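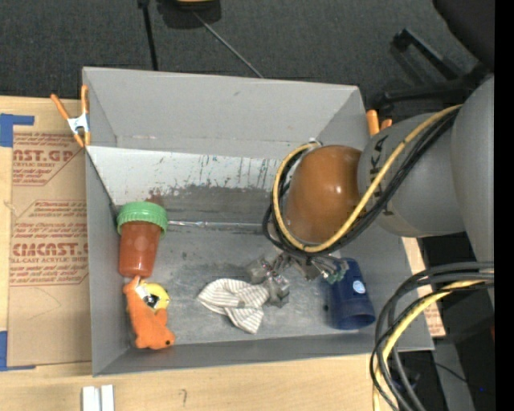 Let the planner change its mind

I get excited about replanning the way other people get excited about new hardware. Put a crumpled striped cloth in a gray bin with a plush toy, a jar with a green lid and a cup on its side, and you have a wonderful software problem. A rigid cup keeps its shape while you think. The cloth folds, slides and hides its own edges, so a grasp computed from one depth image is already a guess by the time the fingers get near it.

The usual stack still looks once, plans once and closes its eyes. Our Thevar code did this for 3 years, and I defended it! Then Rodel Mangubat rewrote the loop in August so that the grasp target gets scored again every 42 milliseconds, right up to contact. The arm looks less sure of itself now, drifting a little on the way down, and I love watching it.

People object that this makes debugging miserable, and they have a point. A fixed trajectory can be replayed; a plan that was revised 30 times on one descent needs real logging. So write the logger first. Ours saves every rejected grasp along with its score, and I've learned more from those than from any success rate.

Gervásio Honorato still thinks a bigger perception model would make all of it unnecessary. I'd take the bigger model too, and run it inside the loop.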